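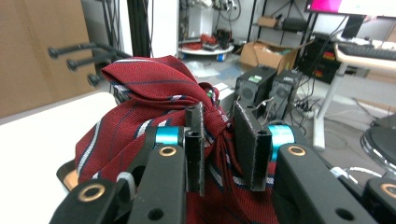 Red tie held in the gripper fingers.

Call for participants: teaching robots to handle cloth

The Katiyar project at Zerumance is looking for people to spend a session with our hand-held grippers this October. Our question is simple to ask and hard to answer: how much can a robot learn about soft, floppy things from people who have never been trained to show it?

You'll pick up, lay out and hang neckties, again and again, each time from a different starting mess.

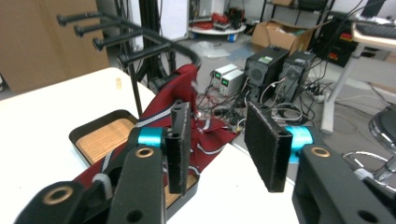 In our first round, beginners folded in odd ways — and the model trained on their 50 best runs did better than the one trained on ours! We'd love to find out why.

Sessions last 3 hours, with breaks, and start at 9 a.m. You need to be 18 or over and able to squeeze a handle comfortably. No robot experience needed.

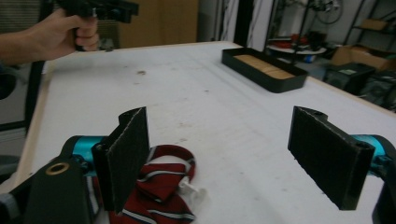

Tie on the table, ready for pickup.

To sign up, use the form on the Zerumance study page and choose "Katiyar, cloth."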